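Pink velvet chair – keep or cover?
Home & Furniture > Living rooms

clesgate_moll
Finally got my pink velvet chair up the stairs and I love it!! It's deep buttoned at the back, with a great big rounded seat you could curl up on all evening (I have). Got it from Brandão for 444 all in, and the colour changes every time the light moves – crimson one minute, proper bubblegum the next.

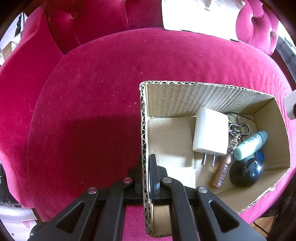 My only worry is marks. Everything gets dumped on it in our house, boxes, chargers, the post, and velvet does seem to hang on to every bit of fluff. Do I put a throw over it or just live with it?

tufted86
Live with it! Gorgeous colour. Soft brush once a week, always the same direction, and a hoover nozzle for the button dimples.

Pelmet
Going against the grain, sorry. Throw on the seat, definitely. Cardboard edges are rough and mine went bald on one side within 10 months.

tufted86
Bald from cardboard? What was the rub count on yours? Anything over 2,000 ought to cope with a parcel now and then.

Pelmet
No idea, it was a Zelton one from the clearance bit. Might well have been rubbish velvet. I'd still use a throw.

clesgate_moll
Ooh, didn't know about the brushing, will try it tonight. I can't bear to hide the pink though, so perhaps a basket by the door for all the clutter? Any ideas for a cushion colour? I'm thinking mustard.

Pelmet
Dark green. Mustard will look like a trifle.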